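군대 밥은 왜 숫자로만 개선되는가

또 급식 얘기다. 지겹다는 사람도 있을 텐데 나도 지겹다. 쓸 때마다 같은 말을 하게 되니까. 그래도 월요일 아침에 받은 메일 한 통 때문에 원고를 엎고 다시 쓴다. 원래는 예비군 훈련장 교통 문제를 쓰려고 했다. 그건 다음에.

메일을 보낸 사람은 전역한 지 얼마 안 된 취사병 출신이다. 이름은 밝히지 말아달라고 했다. 내용은 길지 않았다. 자기 부대에서는 600명분을 다섯 명이 했다고. 그중 둘은 늘 빠져 있었다고. 휴가, 외진, 근무 지원. 그러니까 실제로는 셋. 셋이서 하루 세 끼. 새벽 네 시 반 기상. 계산기 두드릴 필요도 없다.

그런데 기사에는 뭐가 나오나. 급식 단가가 올랐다. 선택형 메뉴가 늘었다. 민간 위탁을 시범 운영한다. 만족도 조사 결과가 나아졌다. 다 좋은 얘기다. 거짓말이라고 할 생각도 없다. 단가가 오르면 고기가 더 들어오는 건 맞으니까. 문제는 그 고기를 누가 언제 굽느냐는 것이다. 이걸 묻는 사람이 없다. 아니, 묻긴 묻는데 사고가 났을 때만 묻는다. 누가 데이고, 누가 쓰러지고, 그러면 한 주쯤 시끄럽다가 끝.

나는 취사병 출신이 아니다. 행정병이었다. 취사장 앞을 지나다니면서 밥맛 타령이나 하던 쪽이다. 그러니 반성문 비슷한 것도 좀 섞여 있다는 걸 미리 말해둔다. 그때 우리 부대 취사병 하나가 손목에 파스를 늘 붙이고 다녔는데, 다들 그걸 별명으로 불렀다. 파스. 웃겼다 그때는.

단가 얘기를 조금만 더 하자. 예산은 눈에 보인다. 표로 만들 수 있고 작년과 비교할 수 있고 보도자료 첫 줄에 쓸 수 있다. 사람은 그렇지가 않다. 취사병 정원은 편제표에 있지만 편제표의 숫자와 오늘 아침 솥 앞에 서 있는 숫자는 다르다. 이 차이를 집계하는 곳이 있는지 나는 모르겠다. 있다면 공개를 안 하는 것이고 없다면 더 큰 문제다. 부대마다 사정이 다르다는 답변은 여러번 들었다. 사정이 다르니까 조사를 하라는 건데. 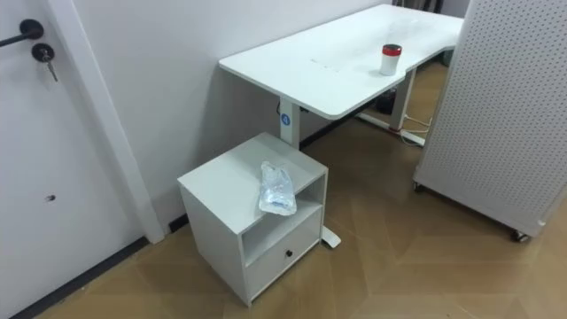 조리 인력의 민간 전환도 마찬가지다. 방향은 맞다고 본다. 요리를 배운 적 없는 스무 살짜리에게 수백 명의 끼니를 맡기는 게 정상은 아니다. 하지만 전환이라는 말이 너무 쉽게 쓰인다. 채용 공고를 낸다고 사람이 오나. 전방 부대까지 새벽에 출근할 조리원이 얼마나 있나. 버스도 안 다니는 시간에. 공고는 나갔는데 지원자가 없고, 자리가 비면 그 자리는 다시 병사가 메운다. 그러고는 서류에 '채용 진행 중'이라고 적힌다. 진행 중. 편한 말이다.

몇 해 전 해외 군 급식 관련 토론회에 갔다가 막심 쿠즈멘코라는 연구자를 만난 적이 있다. 통역을 끼고 잠깐 얘기한 게 전부라 대단한 인연은 아니다. 그가 그랬다. 병사들한테 밥이 맛있냐고 묻는 설문은 많이 봤는데 밥하는 사람한테 몇 시간 잤냐고 묻는 설문은 본 적이 없다고. 그때 메모해 둔 걸 이제야 써먹는다. 같은 자리에 있던 스테파니야 도브하뉴크는 생각이 달랐다. 설문을 늘려봤자 현장에서는 종이만 늘어난다, 차라리 끼니 수를 줄이고 간편식을 섞어라, 그런 주장이었다. 나는 반은 동의한다. 주말 한 끼 정도는 간편식으로 돌려도 아무도 안 굶는다. 이미 그렇게 하는 곳도 있을 것이다.

반은 동의 못 한다. 간편식을 급할 때마다 꺼내 쓰기 시작하면 그게 기본이 된다. 사람이 모자라서 임시로 한 일이 이듬해 계획에 그대로 들어가는 걸 행정병 시절에 수도 없이 봤다. 내가 그 계획을 타자로 쳤으니까. 작년 파일 열고, 연도 바꾸고, 저장. 욕먹을 소리지만 그렇게 했다.

반론도 안다. 첫째로 나오는 게 이거다. 군대가 원래 힘든 곳 아니냐. 취사병만 힘드냐. 보병도 힘들고 운전병도 힘들다. 맞다. 그런데 이 말은 어떤 문제에 갖다 붙여도 성립한다. 그러면 아무것도 고칠 수가 없다. 그리고 취사병의 과로는 취사병만의 문제로 끝나지 않는다. 세 시간 자고 나온 사람이 생닭을 만진다. 칼 소독을 빼먹는다. 배식 시간에 쫓겨서 덜 익은 걸 내보낸다. 그다음은 의무대 앞에 줄이 선다. 훈련은? 못한다. 전투력 얘기 좋아하는 분들은 왜 이 얘기에는 조용한지.

둘째 반론은 병력이 줄고 있으니 어쩔 수 없다는 것. 이건 좀 진지하게 들어야 한다. 실제로 줄고 있다. 앞으로 더 줄 것이다. 하지만 먹는 입이 주는 속도와 밥하는 손이 주는 속도가 같아야 말이 된다. 메일을 보낸 친구의 부대는 그렇지 않았다. 인원이 빠질 때 취사 쪽이 먼저 빠졌다. 왜냐고 물었더니 답장이 딱 한 줄 왔다. "총 안 드니까요."

이 한 줄이 며칠째 머리에 남는다.

그럼 어쩌자는 거냐. 거창한 건 없다. 끼니마다 조리에 실제로 투입된 인원을 적게 하자. 편제 말고 실제. 식단표 옆에 한 칸이면 된다. 오늘 점심, 제육볶음, 조리 2명. 이렇게 붙여놓으면 먹는 사람도 안다. 지휘관도 안다. 그 종이를 모으면 통계가 되고 통계가 되면 국회에서 질의할 거리가 생긴다. 돈도 거의 안든다. 허위로 적을 수도 있겠지. 그래도 수백 명이 매일 배식대 앞에서 보는 숫자다. 오래 속이기 어렵다.

그리고 휴무. 취사병 휴무를 권고로 두지 말고 못 지켰을 때 보고하게 해야 한다. 지금은 지키면 좋은 거고 못 지키면 할 수 없는 거다. 10주 동안 주말을 제대로 못 쉬었다는 얘기가 메일에 있었다. 확인할 방법이 내겐 없다. 부대에 물어봐도 답이 안 올 것이고. 확인할 방법이 없다는 것, 이게 내가 하려는 얘기의 거의 전부다.

5월에 또 급식 개선안이 나온다고 들었다. 아마 단가가 맨 앞에 있을 것이다. 메뉴 사진도 실리겠지. 스테이크든 랍스터든. 나는 뒷장부터 펴볼 생각이다. 인력이라는 항목이 있는지, 있다면 몇 줄인지.

예비군 훈련장 얘기는 다음 주에 쓴다. 메일 보내주신 분들, 답장이 늦어 죄송하다.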